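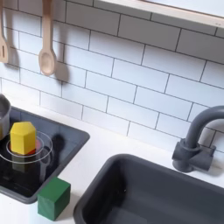
Station 2, kitchen counter: yellow block on the burner, green block beside the sink.

Open Day Walk-Round Checklist, Kitchen Demo, Stultgate Hall
2 min read

Checked by Khalil Sfeir in August, doors at 10. Form 116, the one with the coffee ring.

1. Visitor line taped to the floor: OK. Children regard it as a starting line. Add a second one.

2. Stop button within reach of the demonstrator: OK. Move the Kodach leaflets off it.

3. Blocks free of splinters: OK. Spares are in bin 363.

4. Arm clear of hood and shelf through the whole routine: WATCH. Run at low speed only. Nazanin Moradi has the key and the final word.
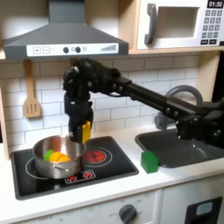

Item 4, arm across the counter with the yellow block above the pan.

5. Stove graphics: PASS. The red ring is printed. Expect to be asked if it's hot, mostly by adults.

6. Microwave: PASS. Reads 01:30. Do not set your watch by it.

7. Gripper pads: worn last month, replaced with Drodidel pads. Recheck at lunch.

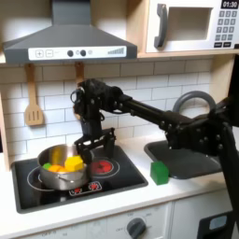 Item 8, gripper low over the pot, yellow cube at the right side.

8. Hands out of the pot while the arm is powered: FAIL at rehearsal. The hand was mine. Sign ordered.

9. Talk kept under ten minutes: see Ghasemi's notes, all four pages.

Comments (3)

tess_b: My son wants to know what it's cooking. So do I.

Orrin: Item 8 made my day. Glad you kept the hand.

K. Sfeir: Sign is up. It's at adult height, so somebody please lower it.

Recent items
Parking for the Open Day
Battery Cabinet Checklist
Lost Property: One Mitten, Again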